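Bindery notebook, September 18, 2022

Picking up from the last entry. The Jesto reprint has to be boxed for the October fair, and the first sheets came back from Lodberg this morning. Run is 700 copies, 500 of them for the fair table and the rest for shops that take our books on consignment.

Folded and gathered one set by hand before touching the machine. Signature four is out of order in the imposition file. Fixed the file and sent it back. The other signatures are fine.

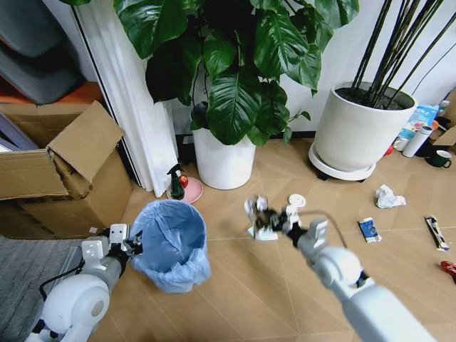

By the big cardboard box.

Paper: the cream stock is a little stiffer than last year's and cracks on the fold if it goes across the grain. Scored it first and the crack went away. Adds time, but we can't sell a novel with a split spine.

Glue test on 51 dummies. Left them under boards, then pulled pages from the middle of each. Most held. The ones from the end of the pot let go at the first tug, so the glue is thickening as we work. Smaller pots from now on, and write the mixing time on the lid.

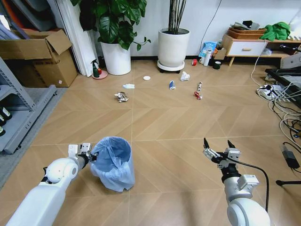
Left gripper at the wastebasket rim.

Covers next. Vorunix quoted for matte and for uncoated. I prefer uncoated – it feels better in the hand and people at fairs pick books up before they read the back. It also marks easily. Rubbed a sample against a tote bag and the black came off on the cloth. Asking for a sealed proof before we decide.

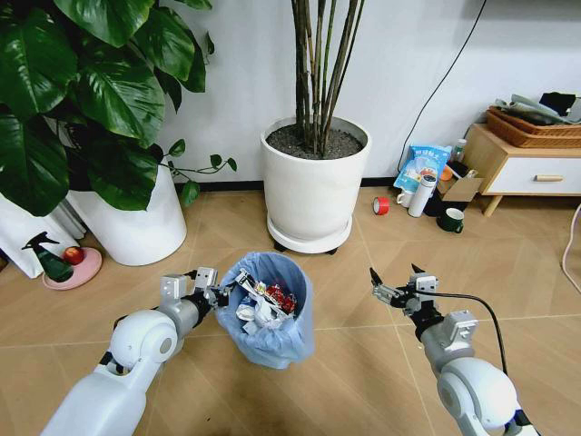
2 min read

Trim size stays as it was. The guillotine is pulling to the left by a hair on thick stacks, so cut in short stacks and check the head margin every time. Blade is due for sharpening anyway.

Cartons: Kettani's fit roughly 106 copies of the old edition and fewer of this one, as the new paper bulks up. Need to recount once we have a finished book and reorder before the fair rush.
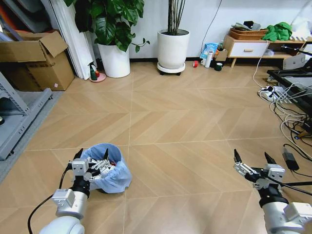 Left gripper over the bin, right one open.

To do: corrected proof of signature four, sealed cover sample, blade, carton count. Barcode on the back cover still shows the old price.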